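Robotics & Automation > Standards and Good Practice
Shares 42 | Comments 18

Chapter 2
Rules Made Before the Robot Moves

Every safety standard was written by people who wished they had written it sooner. Read enough of them and you start to hear the sighing between the clauses. Somewhere behind "the operator shall confirm the stop function before each session" is an operator who did not, and a long afternoon that followed.

This chapter deals with rules for mobile robots with two arms, working in rooms that people live in. The factory rules from Chapter 1 still help, but they assume a fence. A home has no fence. It has a sofa, a plant and a table with somebody's laptop on it, and the laptop is usually open.

We begin in simulation, where breakages are cheap. Students tend to hear this as permission. When Naheed Chaudhry ran the first teaching course at Posen, she found that teams who treated the simulated room as a bumper car rink wrote exactly the same sort of code for the real one. Her house rule, now borrowed by most of us, was that a simulated knock goes in the incident book like any other. The book for that first course ran to 76 entries. One of them reads, in full, "vase, again".
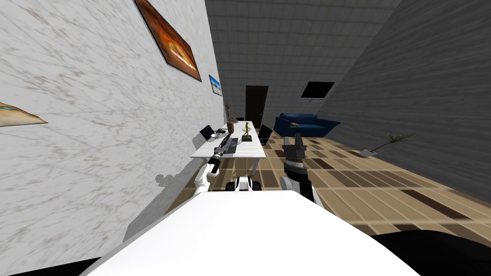

The Posen book also shows where the trouble gathers. Very little of it came from the grasp itself, which everyone watches. Most came from the arm that was not doing the job. A team would plan the left gripper's path to a keyboard with great care and leave the right one wherever the last task had parked it, to be swung into the furniture when the base turned. Wichai Saithong calls this the spare elbow problem, and the Gillies guidelines, which he helped draft, give it a section of its own. The wording is dry. The gist is that an idle arm is still an arm.

Three terms will be needed from here on. The reach envelope is all the space either arm could get to from where the base now stands, including the places you have no wish for it to go. The keep-out zone is any part of that envelope you have told the controller to leave alone. The rest position is where an arm goes when it has no work, and it must be written down – "tucked in a bit" is not a rest position, though it has been submitted to me as one.

A word on tables. They look like the easy case, being flat and holding still. But the front edge sits just where a gripper comes in low, and small objects near it leave little room for a poor estimate of height. The Gillies text asks for an approach from above where the task allows, and a reduced speed where it does not. Clirnoneo, whose rules are older and grumpier, asks for the reduced speed either way. We shall follow Clirnoneo for the exercises and argue about it in Section 2.4.

2.1 Who is allowed to press start

The question sounds simple and takes up 18 pages of the Prarkness code. Much of that space goes on the difference between the person in charge of the robot and the person nearest to it.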